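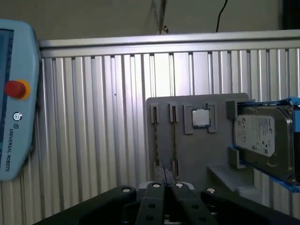
By the Gemis workshop editor
April

Most advice on pulling parts from an old desktop tells you to buy something. Juntunen sells a padded parts tray for 48 dollars, and I can't see what the padding does. Memory wants to stand on edge in a slot and stay there. A block with grooves will manage that. 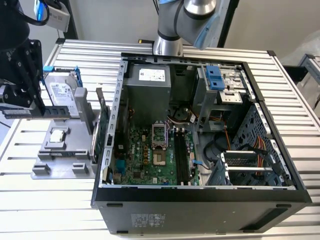

Labeled bags are the other thing I've stopped believing in. I went through nearly 200 of them at the Gudcombe bench and still mixed up screws. A holder next to the case works better, with the hard disk upright and the processor in its own square recess, so a gap tells you what's missing. Lay the tower on its side first.
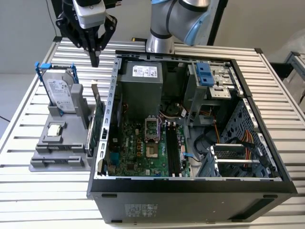

As for the anti-static spray from Direl, save your money. Unplug the machine, touch bare metal, hold boards by the edges. Close the socket bracket gently when the chip goes back, and if it fights you, stop and check the corner mark.

Last updated in April
Contact | © Gemis | Back to top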